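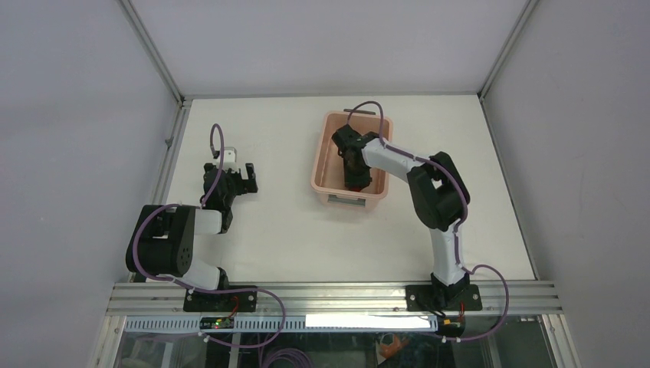

Chapter 3
Planning and Paying for a Work Cell

Chapter 2 dealt with choosing a task. This chapter deals with the money. A buyer who has settled on a task usually asks for the price of an arm, and the supplier gives it. That figure goes into the budget and causes trouble by December, when the rest of the bills come in.

A work cell is a set of purchases. Besides the arms there is the table, the rail they mount on, the walls, the cables, the small electronics at each base, and the bins and parts the arms will handle. Ritchie, a parts packer whose accounts we use in this chapter, listed 98 separate lines for its first cell. Only 2 of them were arms. 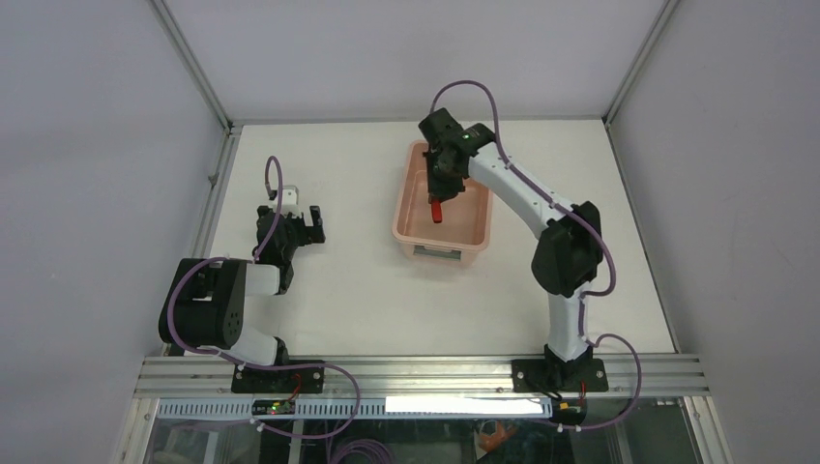

Halldóra Ravn objects that a list this long scares off small buyers, and that she would sooner see them start with one arm and add a second when the first is paid for. Her objection has some force. A rail long enough for two arms costs little more than a short one, though, and replacing it later means taking the cell apart. Section 3.2 works through both plans.

Cables deserve their own line. They have to be long enough to follow the arm through its full reach, and they wear. Set aside 10 percent of the cable cost each year for spares.

Key terms in this chapter: purchase price, installed cost, spares allowance, service life.

3.1 Purchase Price and Installed Cost

The purchase price is the amount on the supplier's invoice. Installed cost adds freight, mounting, wiring and the hours your own staff spend on setup.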